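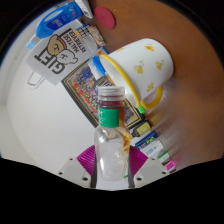 Bench 7, brown table. Small clear bottle with white ribbed cap and green label band; white mug with yellow rim and handle on its side behind it.

Jarnport workshop, tabletop items
July 14, 2011

Purpose of entry: to record the condition of the small household articles held at Bench 7 before they are washed, relabelled and returned to the Kettunen shelving.

Small bottle. Transparent plastic, short, white screw cap. Dark reddish-brown liquid at the neck, directly under the cap. The colour is consistent with soy sauce or tea and the contents have not been identified. The lower body is mostly clear, with amber streaks and residue on the inner wall. The lettering on the green band is faint. It was not transcribed for this entry and should be read under the bench lamp before the label is soaked. The bottle is to be kept upright until the contents have been disposed of.

Rinsing is to follow the April procedure: warm water, two changes, cap washed separately. The ribs of the cap are to be brushed. If colour remains on the wall after the second change, leave the bottle filled for 18 hours and enter the result on the next page. Do not use the Graltance solvent on clear plastics. It clouded two jars in April and these have been withdrawn.

Mug. White ceramic with small yellow flower or leaf motifs, bright yellow rim, curved yellow handle. Lying on its side. A small green clip or cap is at the lower edge of the rim, near the handle; it is to be placed in tray 9 until it can be matched to an article. Colleagues are asked to check the inside of the handle join for chips when the mug is washed.

Other articles on the table: a round red felt disc, entered provisionally as a coaster, and a blue plastic bottle with a handle, of the detergent or cleaner type. The latter is to be entered on the Prorevby list under cleaning supplies once its label has been checked, and is not to share a shelf with anything used for food or drink.

Outstanding:
Contents of small bottle to be identified, or recorded as unknown.
Tray 9 to be reviewed.
Shelf 13 to be wiped down before any article is returned to it.
Table to be wiped with a damp cloth only; the finish marks easily.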